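# Faint gray line on a white tabletop, leave it or fix it?

**slowkettle**

Hi all! I look after the hobby room at the Monside community hall (model building and blocks in the mornings, card making after lunch, and a very chatty quilting bunch once a month). In February we got a big white table from Mousavi, secondhand, and I love it dearly, because after years of dark tops you can finally see a dropped pin. It has a matte finish. But there's a thin gray line near the middle that I can't stop looking at. I've gone over it with dish soap and warm water, twice, and it's still there. Is it a scratch, or something rubbed off on it? And should I be putting a cover on the whole thing before it gets worse? A fitted one from Pomeo would run me $49, and I'd hate to spend that and then miss the nice smooth top.

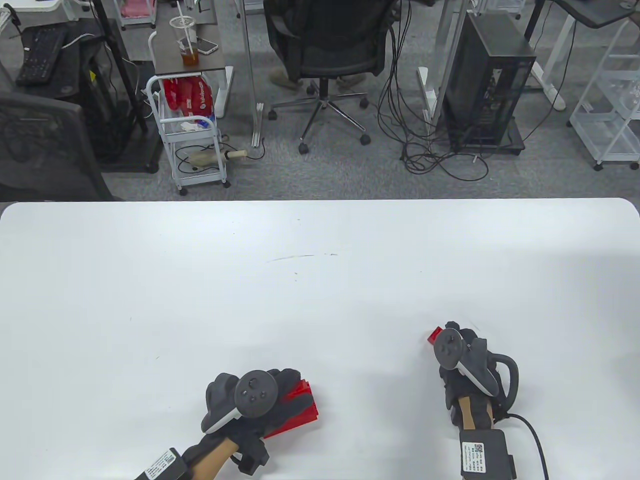
**graybarn_ed**

Please don't buy the cover yet! I had one on my sewing table and I was forever peeling it back to get the crumbs out. Run a fingernail across the line first. If your nail catches, it's a scratch and no amount of scrubbing will help you. If it glides right over, chances are some metal or rubber got dragged across and left a bit of itself behind, and a damp melamine sponge will often lift that. Go very lightly, though, and try it underneath or near a corner first, as those sponges are a fine abrasive and can leave a shiny patch on a matte top. I found that out on a kitchen counter and I still put the toaster over it.

**pinsandpaper**

sponge worked on mine, took 30 seconds

**quiltnook**

I'm with graybarn_ed about the nail test, and I'd add that if it is a scratch, you might just live with it a while. I kept a white table going for 18 years in a room where everything imaginable got slid around on it, and the first mark bothered me terribly and the next dozen I hardly saw.

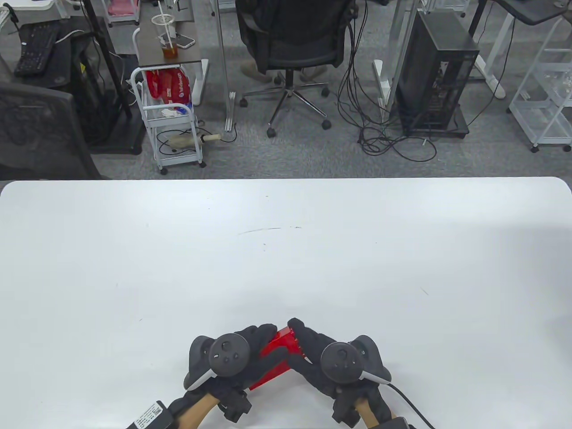
The thing that helped most was a cutting mat at each end, plus felt dots under the heavy things, like the paper trimmer and the lamp. I bought a Zinura pack of 200 dots and I'm still finding them in drawers. Wipe the grit off before anyone starts, too, especially if folks come in from a gravel lot like ours do. And skip the furniture polish! It leaves a film, and card makers will not thank you when their paper picks it up. If you do end up wanting a cover after all, get one with a bit of texture, since the clear glossy kind grabs your sleeves in summer.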